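Goodall Robotics Puts Two Gripper Setups Through a Table-Clearing Trial in Grenden

Jul 24, 2022 | By Freya Bickerstaff

Category: Company News / Lab and Testing

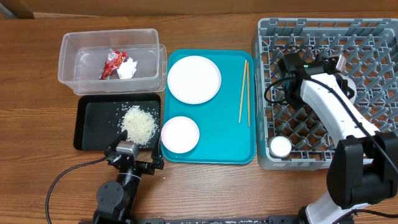 The black arm at the rice tray and the white arm over the dish rack at the Goodall test bench. Photo: Goodall Robotics

GRENDEN - Goodall Robotics is very happy to share that its side-by-side trial of two arm and gripper setups is now under way at the company's Grenden workshop, after a good many months of planning that began back in January with little more than a sketch and a long wish list.

The trial asks both arms to help tidy up after a meal, with plates, chopsticks, a cup, a tray of uncooked rice and the odd crumpled wrapper all sharing one tabletop. Each arm carries a black gripper and its own camera or sensor module, and the team is running 32 table layouts under two different controllers, the Brovlow and the newer Verent, for a total of 64 sessions.

"We went back and forth for ages over what to put on the table, and in the end we settled on the sort of things you would find after lunch in anybody's kitchen," said Vivek Bansal, who leads the trial. "Chopsticks are thin, a plate sits very low on a tray, and rice goes everywhere if you let it - so there is plenty there to keep a gripper busy, and plenty to keep us busy too."

Nosipho Dlamini, controls engineer, said her group is keen to see how the two controllers handle small corrections close to the table surface. "A few millimeters make all the difference when you are reaching for the rim of a plate," she said.

Goodall plans to share its session notes with partner workshops once the last layout is done, and would love to hear from teams with gripper fingers of their own to lend.

Media contact: Vilgot Eide, Goodall Robotics Press Office, Grenden
© 2022 Goodall Robotics. All rights reserved. | Back to top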